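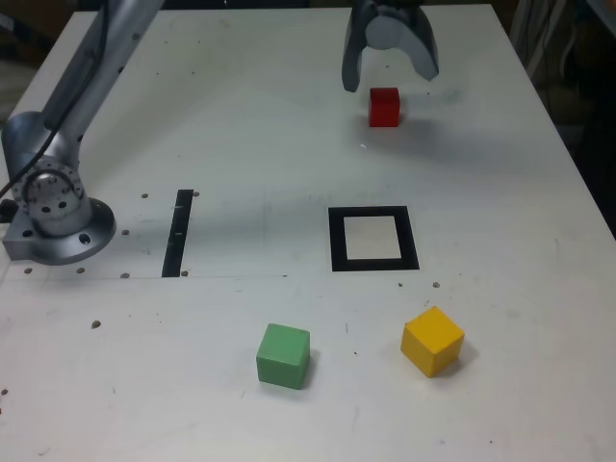
**Is the fall conference still on for November?**

The dates are held and the venue contract is signed. Perent gave us until the end of the summer to change the hall size without a fee, and we plan to use most of that time before we decide.

**Progress report to the Seltura Fund, second grant period**
May 8, 2021
Prepared by Polyxeni Fragkou, program office

**Speakers**

We have 16 confirmed speakers, up from six at the last report. Markos Triantafyllou is handling invitations. Two people who had agreed asked to move to remote talks, and we said yes to both. The opening talk is still unfilled.

**Startup track**

Applications opened in the spring and 90 companies have applied. Rachid Ezzat and two readers are scoring them now. Scoring is slower than planned: the form let applicants skip the question on funding stage, and we had to write back to many of them. The form has been fixed.

**Tickets**

We are planning for some 900 attendees in person. Early tickets are selling below target for companies and above target for students. Michalis Kourkoulas has asked for a lower group price, and a proposal will reach you before the next payment is due.

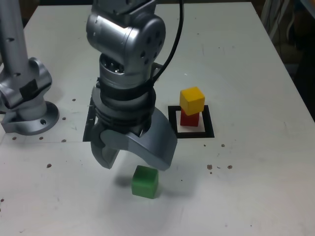

*Gripper above the white tabletop.*

**Sponsors**

Drondo renewed at the same level as last time. Venkataraman has moved from a booth to sponsoring the evening reception, and the paperwork is with their legal team. One smaller sponsor withdrew. Stelios Bakalis is talking to replacements.

**Budget**

Spending is under plan on travel and over plan on streaming equipment. We would like to move the unused travel money to streaming. This needs your written approval under the grant terms, and the request form is attached.

**Next steps**

- Fill the opening talk
- Finish scoring and send offers to startups
- Settle the hall size with Perent
- Send the refund policy to Seltura for review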